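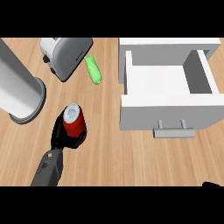
Posted by Kristóf Bozsik in Take Part | October | 6 min read

I'm looking for people who will let me be nosy about their kitchen cupboards. If you have a tin at the back of yours that you've moved house with, I'm especially keen to hear from you.

I run the Tevmont Store Cupboard Diary, which is a project about what people keep in to eat, how long they keep it, and what finally makes them open it. It started as a chapter in something else I was writing (about corner shops, long story) and it got out of hand. I now have 2,984 diary entries in boxes and on a hard drive, from people in bedsits and farmhouses and one narrowboat, and I still can't tell you why so many households own mustard powder.

The new round starts in October and I need more diarists. Last time I was short of three sorts of people: anyone under 25, anyone who shares a kitchen with people they aren't related to, and anyone who works nights. If you're none of those, please still get in touch! I just won't be able to take everybody who cooks for a family of four and has a label maker. I had a lot of label makers.

What you'd be doing

You keep a diary for 13 weeks. It's a small one. Each time you open something that has been sitting in the cupboard (a tin, a jar, a packet, a bag of lentils) you write down what it was, roughly how long you'd had it, and what was going on that made you reach for it. "Couldn't face the shops" is a perfectly good entry and I get it a lot. So is "rain". One diarist wrote half a page about opening some peaches after a phone call with her brother, and I've read that page more often than is probably healthy.

Some weeks you'll write loads and other weeks you'll write one line. Both are fine. I would much rather have one true line than a paragraph you made up at eleven at night to please me – I can usually tell, and it makes the sums come out funny.

At the beginning and the end I'd ask you to do a cupboard list. You take everything out, write it all down and put it back. Allow an evening for it. You may find things. Please don't tidy up first or throw anything away before you've listed it, however old it is. I've seen a jelly older than me and said nothing.

In the middle we have one chat, on the phone or at our place in Dirkau if you're near enough to come in. It takes an hour or so and I'll mostly ask about the kitchen you grew up in: who did the shopping, where the tins lived, whether there was anything you weren't allowed to touch because it was being saved. People always say they won't have anything to tell me and then we run over.

Paper or screen

You can have a printed diary or fill it in on your phone. The printed ones are stitched and have a hole in the corner with a loop of string, so they hang on a hook or a door handle. I like those best and they do come back with gravy on. The phone version is plain but it works, and you can speak your entries if your hands are floury.

What you get

We pay £60, half after the first cupboard list and half when the last one comes in. It's paid by bank transfer, or as a voucher if that suits you better. You also get a copy of the booklet we make at the end, with your bits in it if you've said yes to that, under whatever name you choose. The last booklet had a Duchess and two Keiths.

If you drop out partway, you keep the first half. Life gets in the way and I won't chase you beyond one friendly message.

Who can join

You need to be 18 or over and have some say in what goes into the cupboard, even if it's only a shelf in a shared house. You don't have to be a good cook. You don't have to cook at all, if I'm honest, as long as something gets opened now and then. You can write in any language you like and so far we've always found someone to read it – Ambros Riedl looks after the German and Hungarian diaries (my own Hungarian spelling is a family embarrassment) and we pay for translation with the rest.

If money for food is tight at the moment, you're very welcome, and there's nothing in the diary that asks what you spend. I do ask that only one person per household signs up. We once had a couple both keeping diaries about the same shelf and it caused words.

What happens to what you write

Your name and address are kept apart from your diary, and only Ambros and I can match the two up. You can ask for an entry to be taken out at any point until the booklet goes to print, no reason needed. Afterwards the diaries go to the Olier Reading Room, where people can look at them by appointment, and your name won't be on yours unless you want it to be. If you'd like yours posted back to you once we've made a copy, tick the box on the form.

How to sign up

Ask for a form at the desk in the Olier Reading Room, or use the Take Part button at the top of this page and we'll send you one. There are 7 questions and the only hard one is "What is the oldest thing in your cupboard?" Go and look before you answer, please. Guesses are nearly always wrong by years.

I read the forms myself, usually at the kitchen table after tea, so don't worry if you don't hear straight away. Everyone gets a reply either way. If you're picked, your diary and a pencil will come in the post, along with a stamped envelope for sending it back.

If you took part in the last round you can apply again, but tell me on the form so that I can dig out your old lists. I'd love a few people to compare across the two. And if you're the person from Ugwu House who sent in the recipe for corned beef pie without a name on it, do write to me, as I've made it four times now and I have a question about the pastry.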